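Le décodeur de Virkovik

Le fichier faisait 496 mégaoctets et ne s'ouvrait dans aucun lecteur. L'en-tête était valide : quatre octets de signature, un numéro de version, la largeur, la hauteur, la profondeur par composante. Venait ensuite un champ de huit octets que la spécification déclarait réservé et qui aurait dû valoir zéro. Il ne valait pas zéro.

Ruoxi Qiu nota la valeur en hexadécimal dans la marge du rapport et passa à la table des blocs.

Brovura avait racheté le fonds en septembre, avec les serveurs, les licences et la dette. Le contrat prévoyait la conversion intégrale des archives vers un format ouvert, sans perte, avec somme de contrôle pour chaque image. Le codec d'origine s'appelait Elen. Il n'avait été livré qu'à un seul client, la station de Virkovik, et son auteur, un certain Fröhlich, n'avait laissé qu'un document de 92 pages et un exécutable compilé pour un processeur que l'on ne fabriquait plus.

Le document était correct. C'était sa principale qualité. Fröhlich y décrivait une transformée par blocs, une quantification à pas variable, un codage entropique arithmétique dont les tables de probabilité se mettaient à jour après chaque symbole. Une erreur d'un seul bit se propageait donc jusqu'à l'image clé suivante. Il le signalait à la page 31, sans commentaire, et recommandait une image clé toutes les deux secondes.

Ruoxi avait réécrit le décodeur en trois semaines. Il restituait toutes les séquences du fonds, sauf celle-ci. Sur celle-ci, il s'arrêtait à l'image 237 avec le code d'erreur 4 : symbole hors table.

Elle reprit la trace. Les images 0 à 236 se décodaient sans écart. On y voyait la baie de Virkovik filmée depuis le toit de la station, la jetée, un ciel uniforme que la quantification réduisait à quelques niveaux de gris. L'image 237 était une image clé. Les tables de probabilité étaient réinitialisées, le premier bloc passait, le deuxième aussi, puis le décodeur lisait un symbole qui n'existait pas.

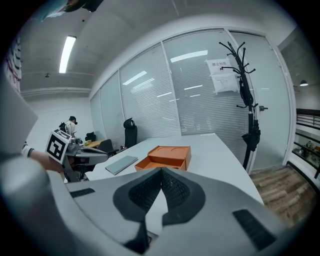 Une corruption du support aurait laissé d'autres marques. Le contrôle de redondance, calculé sur chaque paquet, était bon partout, y compris sur les paquets fautifs. Les données étaient telles que l'encodeur les avait écrites. L'encodeur avait donc produit des symboles que son propre auteur n'avait pas documentés.

Elle relut la page consacrée à l'initialisation. « Les tables sont remplies à partir de la valeur de départ. La valeur de départ est nulle, sauf indication contraire. » Aucun paragraphe ne précisait où se trouvait l'indication contraire.

Le champ réservé mesurait huit octets. La valeur de départ aussi.

À 23 heures, elle modifia une ligne du décodeur : à partir de la première erreur, réinitialiser les tables avec le contenu du champ réservé. Elle recompila, lança le traitement et alla remplir la bouilloire au bout du couloir. À son retour, le compteur indiquait plus de 4 000 images décodées. Le code d'erreur n'était pas réapparu.

La baie avait disparu. La caméra se trouvait désormais à l'intérieur, posée face à un bureau. Un homme en pull écrivait sur un cahier, s'arrêtait, tournait la page, reprenait. De temps en temps, il regardait un écran placé hors champ, puis l'objectif. Le son était présent, en mono, échantillonné à une fréquence très basse. On distinguait le crayon et, derrière, un ventilateur.

Elle avança jusqu'à la dernière image clé. L'homme parlait. Il s'exprimait en allemand, lentement, comme on dicte.

– Si vous lisez cette piste, vous avez trouvé le champ. La spécification remise au client est incomplète. Les mesures de Virkovik sont quantifiées deux fois, la seconde fois à la demande du client. Les valeurs d'origine suivent.

Il tendit la main vers l'appareil. Le flux vidéo prenait fin à cet endroit, mais le fichier continuait. Derrière la dernière image venaient des paquets d'un type inconnu, non compressés, alignés sur seize bits : une date, une hauteur d'eau, une température, puis de nouveau une date.

Ruoxi vérifia l'alignement sur les premiers enregistrements, puis sur les derniers. Elle les compara aux séries publiées. Les dates coïncidaient. Les hauteurs divergeaient à partir de la deuxième année, toujours dans le même sens.

Elle ouvrit le modèle de rapport de Brovura. Le formulaire comportait trois cases : converti, converti avec pertes, non convertible. Sous les cases, une ligne était prévue pour les remarques, limitée à 80 caractères.

Elle calcula la somme de contrôle du fichier, la recopia à la main sous la valeur hexadécimale, fit deux copies sur deux disques distincts et laissa les trois cases vides. Puis elle relança le décodeur sur l'ensemble du fonds, depuis le début, en lui demandant cette fois de lister tous les champs réservés.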